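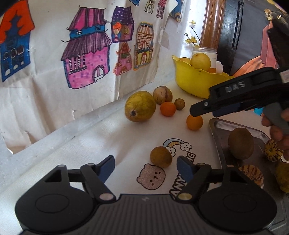 *Left gripper, fingers open, with the DAS one over the little orange citrus. Fruit sorting table.*

**pinjockey** wrote:

Okay so this is my third go at asking, sorry to the folks who already answered in the chat. I look after a pair of hand-held grippers for the fruit pick-and-place work at Skulari and the left one has started to feel gritty when the fingers come together. It opens wide just fine. It's the last bit of the close where I feel it, like a grain of sand in there.

What I've done so far: wiped down both finger pads, checked the little silver pivot pins on both fingers (none of them walk out when I push on them with a toothpick), and blown out the ridged part of the body with a hand bulb. I have NOT opened the body. The counter on our log sheet says 2151 closes since the last grease, and the right hand one has about the same life behind it and feels like butter.

Any ideas before I get the screwdrivers out?

---

**Rovlow_Tam** wrote:

Fruit juice. I'd put lunch money on it. Citrus gets into the pivots, dries, and you get that exact sandy feeling. Take a cotton swab, barely damp with warm water, go around each pin, then dry it and work the fingers by hand a bunch of times. Don't grease anything until it's clean or you'll just make paste.

---

**semeniuk_bench** wrote:

I don't buy the juice thing. If it was sticky pins you'd feel it through the whole travel, and pinjockey says it's only at the end of the close. Something is touching something. I'd look at whether one pad has crept forward on its finger. We had two do that in February and both times the pad edge was rubbing before the fingers were properly shut.

Close it super slow on a strip of printer paper and pull the paper out. If it drags harder on one side, there's your answer.

---

**Rovlow_Tam** wrote:

Sticky pins can totally show up only at the end, that's where the linkage is working hardest! But sure, the paper test is free, do it first.

---

**pinjockey** wrote:

Paper test done on my lunch break. It drags on the bottom half of the pads and slides right out at the top. So the pads aren't meeting flat. I did the same on the other gripper and it held the strip evenly all the way.

I also did the damp swab because why not, and yeah, the swab came back kind of tan. So you both get a point I guess?

---

**Vidar Isaksson** wrote:

Before you go moving pads, check that the fingers themselves are sitting even. Open it all the way, lay a straightedge across the two tips and see if one side sits proud. If a finger is off, reseating the pad only hides it and you'll be back here in a month.

If the fingers are even, peel the pad, clean the old glue off completely (I mean completely, fingernail clean), and stick it back down with the gripper closed on a flat shim so both faces line up. Leave it clamped overnight.

And please write the count down when you do it. Our Furkska sheet has a column for pads and it's the only reason I know the last set went 296 closes before one lifted. That was bad glue, not bad pads.

---

**semeniuk_bench** wrote:

Overnight is overkill, we do 2 hours and carry on. But agree on the straightedge, I should've said that first.

---

**Vidar Isaksson** wrote:

Two hours is how you end up with 296, my friend.

---

**pinjockey** wrote:

Ha. Straightedge says the fingers are even, so it's the pad. Peeled the one on the left finger and there was a skinny ridge of old glue under the bottom edge that was kicking it out. Scraped it, wiped it, restuck it, and it's clamped up on the shelf till morning. New line on the log sheet too.

Will run it through the small fruit first tomorrow, those are the ones it was fumbling. Anybody know if the black disks under the fingers need any kind of cleaning schedule? I've just been giving them a dry wipe.

---

**Rovlow_Tam** wrote:

Dry microfiber at the end of the day is all I do. Go easy around the recess in the middle, don't poke anything pointy in there. And post how the paper test goes once it's off the clamp!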